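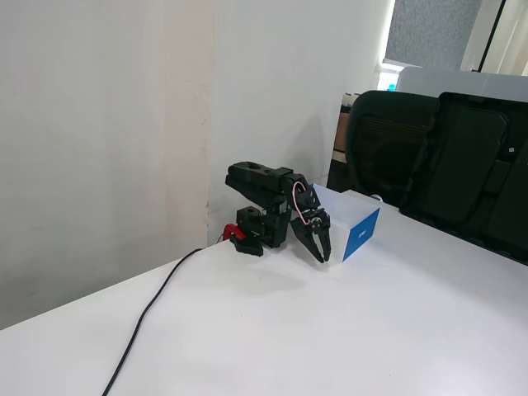
Dukville bench: controller comparison

Gallery for the Hosten and Kamata controllers, tried on one desktop arm with the two-finger gripper. Each controller got 46 pick attempts at three speed settings. Logs are in the Drurna folder, run 817.

Gripper low, fingers slightly open, beside the blue and white box. Kamata holds this pose with less hunting at the wrist – Hosten needs the deadband widened first.

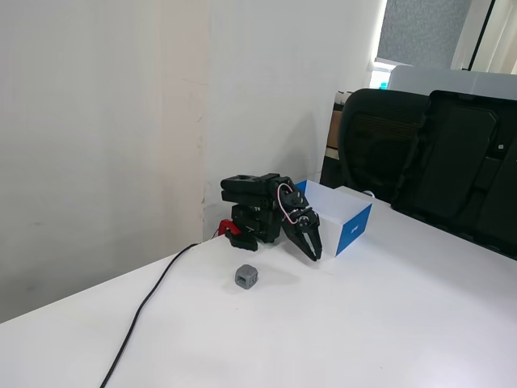
Page last changed: November

Gray cube on the table, open-topped box behind the gripper. The cube has a square recess in one face, so grip orientation is logged per attempt. Red clamp at the base; check it every 30 cycles.

Wrist servo offsets are not comparable between the two controllers. Re-zero after each swap.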